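Home | Garden | Sheds & Fences | Water | Contact

How to put a temporary weather skirt around a raised water tank

Last updated: October

Our tank at Lostside is a 4000 litre poly one on a timber stand, and every winter the wind got in under it and worked on the pipe fittings. A skirt of corrugated plastic sheet fixed the draught for very little money. It takes one person an afternoon, or two people a couple of hours. The same method works for closing in the bottom of a chook shed or the open side of a wood stack.

What you need

Corrugated plastic sheet (the fluted kind sold for signs and floor protection), a utility knife with fresh blades, a metal straightedge, roofing screws with wide washers, a drill, a tape measure and a pencil. Secondhand sheet is fine. Ours came from Renu Tripathi at Taltallow, who was clearing out a garage.

Step 1. Measure the stand

Measure each side at the top and again at the bottom. Old stands are rarely square. Ours was 3000 mm along the front at the top rail and a bit less at the ground. Write both figures down and cut to the larger one, then trim on site.

Step 2. Work out which way the flutes run

Flutes should run up and down on the finished skirt. Water that gets into them will drain out the bottom. If they run sideways the water sits there, grows algae and in a cold spot will freeze.

Step 3. Mark and cut

Lay the sheet on something you don't mind scoring. Cut along a flute where you can, with the blade in the channel, and take two light passes. Across the flutes you need the straightedge and more pressure. Change the blade as soon as it starts to drag, or you will get a torn edge.

Scuffs on the face don't matter. Creases do, and a sheet that has been folded hard should be used for the short pieces.
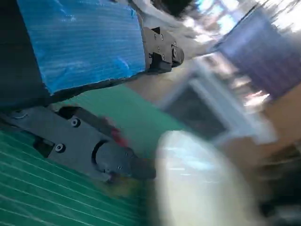
Step 4. Drill and fix

Drill the holes oversize, about 2 mm bigger than the screw. The sheet grows and shrinks with the heat and will buckle if it is held tight. Put a screw near each corner, then fill in along the top rail. Stop turning when the washer touches.

Step 5. Leave a gap

Keep the bottom edge clear of the soil, and leave one panel on the sheltered side held with turn buttons so you can reach the valve.

Check the screws after the first big blow. Primo Morelli has had his up for three winters and has replaced one panel.

3 comments | 14 shares

Next: Lagging outdoor pipes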